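13.02.2026

Heute den ganzen Tag am Rucksack gesessen. Kiri Bolger hatte mir gestern Abend noch die Liste geschickt, was Navarrete bis Monatsende haben will: 400 brauchbare Durchgänge mit weichen Gegenständen, davon möglichst viele mit Taschen. Handtücher und Mützen haben wir seit August genug. Taschen fehlen fast ganz.

Um acht angefangen, zuerst beide Arme auf Nullstellung, dann die Greifer geprüft. Der linke hatte wieder etwas Spiel, ich habe ihn nachgezogen und neu kalibriert. Danach zehn Probeläufe ohne Aufzeichnung, damit ich wieder ins Gefühl komme. Nach zwei Tagen Pause greife ich immer zu fest zu, und das sieht man den Daten später an. 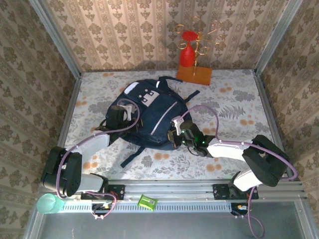
Der Stoff ist das Schwierige. Er ist glatt, er gibt nach, und wenn man nur mit einer Seite zieht, dreht sich der ganze Rucksack mit. Ich versuche deshalb, immer zuerst mit einem Arm Halt zu bekommen und erst dann mit dem anderen etwas zu tun. Baltasar Maldonado macht es umgekehrt und ist schneller, hat aber mehr Abbrüche. Kiri meint, wir sollen beide so weitermachen, das Modell soll verschiedene Wege sehen. Mir ist es recht.

Bis zum Mittag 18 Durchgänge verworfen. Meistens war ich einfach zu langsam, zweimal hat die Aufzeichnung gestockt. Ich habe die verworfenen trotzdem beschriftet – Cadov will neuerdings auch die Fehlversuche, in einem eigenen Ordner. Das kostet Zeit, die im Plan nicht steht.

Mittags Suppe aus der Kantine, danach mit Baltasar über die Tapete gesprochen. Er möchte nächste Woche auf die einfarbige Rückwand wechseln. Ich bin dagegen. Die Leute in Trultside hatten letztes Jahr alles vor Weiß aufgenommen, und in einer normalen Wohnung hat ihr Modell dann den Teppich für einen Gegenstand gehalten. Ein Muster mehr schadet nicht. Wir haben es offen gelassen.
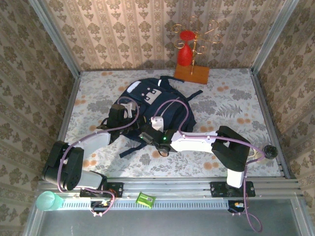

Am Nachmittag lief es ruhiger. Ich habe mir angewöhnt, vor jedem Durchgang einmal laut zu sagen, was die Aufgabe ist, sonst mische ich nach einer Stunde die Varianten durcheinander. Beim Beschriften merkt man es dann erst am Abend. Die Schultern tun mir vom Führen der Griffe weh, vor allem rechts. Ab morgen nach jeder halben Stunde eine Pause, auch wenn die Zahl dann kleiner ausfällt.

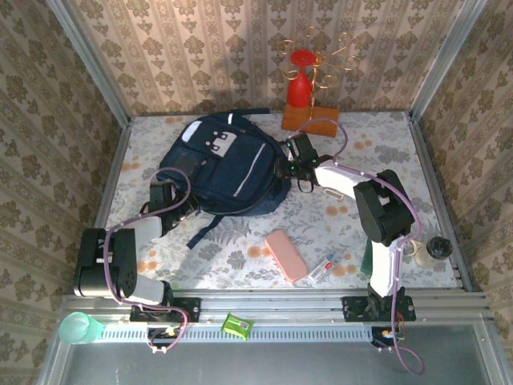 Lanel hat wegen der neuen Festplatten angerufen, sie kommen erst nächste Woche. Auf der alten sind noch 800 Gigabyte frei, das reicht, wenn wir jeden Abend hochladen.

Stand am Schluss: 1,113 Durchgänge im Gesamtordner, alle Gegenstände zusammen. Kiri schaut sich die heutigen morgen an. Ich muss noch die Bezeichnungen für die Riemen vereinheitlichen, bei mir heißt es »Gurt«, bei Baltasar »Träger«. Um halb sieben abgeschaltet und nach Hause.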